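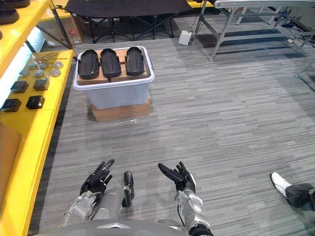
¿Qué controlador conviene para las manos de varios dedos cuando los objetos son de tamaños muy distintos?

Depende del objeto. El Pletska dio mejores resultados con las piezas grandes y el Kodikara con las pequeñas y planas. Para un uso mixto recomendamos el Kodikara, con los ajustes que se explican en el apartado 5.

Proyecto Lestinano
Memoria final de la asignatura Proyecto de Automatización
Escuela Técnica Eltel
21 de septiembre de 2022

1. Objetivo

El proyecto compara dos controladores para las manos de un robot de dos brazos. Las manos, los brazos y la cámara de la cabeza son los mismos en todas las pruebas. Solo cambia el módulo que convierte la orden de cierre en movimiento de los dedos.

El primero, Pletska, trabaja por posición: cada dedo recibe un ángulo final y va hasta él. El segundo, Kodikara, trabaja por corriente: los dedos se cierran hasta que encuentran una resistencia fijada de antemano. En los dos casos la orden la da una persona por teleoperación. Quedó fuera del proyecto cualquier forma de agarre autónomo.

2. Material de prueba

Se eligieron objetos que ya había en el laboratorio y se agruparon en tres clases:

Grandes: cilindros y recipientes que obligan a abrir la mano casi por completo.
Medianos: piezas negras alargadas, con el borde levantado, parecidas a una plantilla de zapato.
Pequeños: discos grises y bloques oscuros de forma cuadrada.

Los objetos se colocaron en la estantería amarilla o en una bandeja de plástico con cartón dentro, en el suelo. La altura influye más de lo que pensábamos. En la bandeja el brazo llega desde arriba y la muñeca tiene sitio para girar. En el estante de abajo el antebrazo se acerca mucho al nivel superior y hay que entrar casi en horizontal.

3. Procedimiento

Se hicieron 612 intentos repartidos en 34 sesiones. Cada intento consistía en acercar la mano, cerrar, levantar el objeto y dejarlo en otro punto. Se anotaba como válido si el objeto llegaba al destino sin caerse y sin que el operador tuviera que abrir y volver a cerrar. Un segundo cierre contaba como fallo, aunque después el objeto quedara bien sujeto.

Los operadores cambiaban de controlador a mitad de sesión. El orden se sorteaba antes de empezar – en las primeras sesiones siempre íbamos con el Pletska por delante y el cansancio perjudicaba al otro. Esas sesiones se repitieron y las originales no entran en el recuento.

El límite de cierre del Kodikara se fijó en 1.000 unidades internas del módulo para las tres clases. El fabricante deja elegir otros valores, pero no quisimos cambiarlo entre objetos para que la comparación fuera limpia.

4. Resultados

4.1. Objetos grandes

Con los cilindros el Pletska fue más regular. Los dedos llegan a la vez y el objeto apenas se desplaza durante el cierre. Con el Kodikara, el primer dedo que toca empuja el cilindro antes de que el pulgar haya terminado su recorrido. El operador puede compensarlo con la muñeca, pero hace falta práctica.

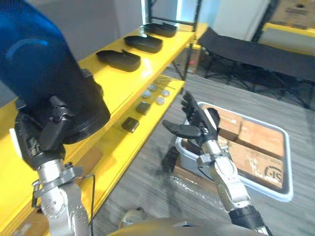 Figura 2. Mano izquierda cerrada sobre un objeto cilíndrico azul y mano derecha abierta.

También se vio que en superficies lisas el punto de agarre importa mucho. Al coger un cilindro cerca de un extremo, el peso queda lejos de la palma y el objeto tiende a inclinarse al mover el brazo deprisa. Los dos controladores fallaron en esto de manera parecida.

4.2. Objetos medianos

Las piezas alargadas dieron resultados casi iguales. Se agarran bien por los lados, con el pulgar a un lado y los demás dedos al otro. La mayoría de los fallos vino de rozar la pieza vecina, y por eso dejamos más separación entre ellas en la segunda mitad de las pruebas.

4.3. Objetos pequeños

Los discos fueron lo más difícil. El Pletska necesita un ángulo final muy exacto: si se queda corto, el disco se escapa, y si se pasa, los dedos aprietan contra el estante y salta un aviso de sobrecarga. El Kodikara se detiene al notar el contacto y permite arrastrar el disco hasta el borde para cogerlo desde allí. Con los bloques la diferencia fue menor.

5. Ajustes recomendados

Adelantar el cierre del pulgar respecto a los demás dedos cuando se use el Kodikara con cilindros.
Bajar la velocidad de cierre en la última parte del recorrido.
Comprobar el cero de los dedos al cambiar de controlador. El Pletska no lo hace solo al arrancar.
Revisar el cable del antebrazo antes de trabajar en el estante inferior.

6. Limitaciones

La cámara de la cabeza pierde de vista las yemas cuando la mano se pone delante del objeto. Una cámara en la muñeca ayudaría, sobre todo con los discos. Tampoco medimos la fuerza real de agarre, solo la corriente que indica cada módulo, y las dos lecturas no son comparables entre sí.

Poner a punto las manos llevó unas 20 horas que no estaban en la planificación inicial. Por ese motivo no se hicieron pruebas con las dos manos sobre un mismo objeto. Quedan para diciembre, junto con la instalación de la cámara de muñeca si llega el soporte.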